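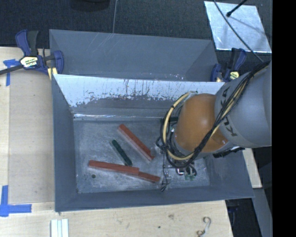

The KUKA reaching into the front bin, with the red and green bars on the floor of it.

Okay, gripper swaps! I've been going back and forth between the Hedus and the Montes for bin picking, and this is the routine I use so the two get a fair shot.

1. Clamp your bins down before anything else. I put one at each side. If a bin slides even a little, your scores mean nothing (ask me how I lost most of November).

2. Mark the table with tape. Blue painter's tape is fine. When something gets bumped you can put it back without redoing the camera calibration.

3. Tie your cables to the arm, then jog the wrist through its full range by hand at slow speed. Leave more slack than looks right. Mine snagged at the last joint until Zuzana Vávra talked me into a bigger loop.

4. Drop the bars in from the same height each time and don't tidy them. Crossed bars are the hard case, and that's where the two grippers really split.

5. Run 15 picks per gripper, then swap and do it again. Write down misses and double grabs separately!

So far the Hedus missed 3 and the Montes missed 8, nearly all of those on bars lying close to a wall. I still want to try softer pads on the Montes before I send it back to Juraj.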